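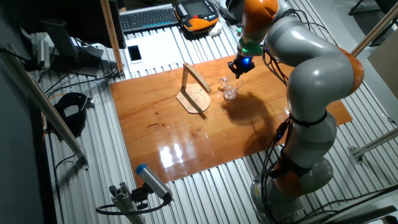

Photo: Áine Coughlan / Stalirard Teaching Workshop

Chapter 6
Comparing Grippers: Who Gets to Hold the Cup?

Pick up a cup. Go ahead, there is probably one near you. You didn't work out how wide to open your fingers, or how hard to squeeze, or whether to go for the handle or the rim, and yet you got all of it right in less than a second! Now try getting a robot to do the same thing with a clear glass cup and you will see why people who work with arms can argue happily about fingers for an entire afternoon.

This chapter is about those arguments and, better still, about how to settle them with a fair test. In Chapter 5 you learned to move the wrist of the arm to a point in space. With the wrist pointing straight down and the fingers just above the rim of the cup, most of that work is done. The part that remains is only a short drop and a squeeze, and it is where two grippers on the very same arm can behave like two different machines.

Glass makes a wonderful test object (and a stubborn one). It is smooth, it is stiff, and it lets light through, so a camera that finds a cardboard box with no trouble may lose a cup completely. A polished board under the cup adds bright reflections of its own, and the arm throws a shadow across the work as it comes in. Keep these in mind when you read the section on cameras, where Darragh Madigan's notes on lighting will save you a lot of head scratching.

The task we will use all the way through is called the Fesden cup task. The arm takes hold of a cup, lifts it, and hangs it by the handle on a wooden mug stand. Kathleen Brophy and Oisín Nic Aodha first set it up for their evening class, and over one winter their students logged 3,128 attempts with it. Of those, 1,578 used the two-finger Mathur gripper and the rest were shared among the other models. The full log is in Appendix C, and I really do urge you to dig into it, as there are surprises in there that we don't have room for.

One of them is worth telling now. The class expected the stronger gripper to win easily. When Daithí Tully sorted the failed attempts by cause, though, he found nearly 508 in which the grip itself was fine and the handle simply missed the peg. The cup had turned a little between the fingers on the way up. More force did not cure that. Softer finger pads helped a great deal, and so did a slower lift.

What you will need

An arm with a tool flange you can reach safely, two grippers that fit it, a cup with a handle, a mug stand, and a notebook. Keep the teach pendant where you can get at the red emergency button without leaning over the table. If you are using the Princombe controller, load program 17 before you start.

6.1 What counts as a good grip?

Before we compare anything, we have to agree on what we are measuring. Write down your own answer first, then read on. A cup that leaves the table has been lifted, but has it been held well? Suppose it tilts. Suppose it slides down a little and then stops. In this book a grip is good if the cup reaches the stand at the same angle, relative to the fingers, that it had when they closed.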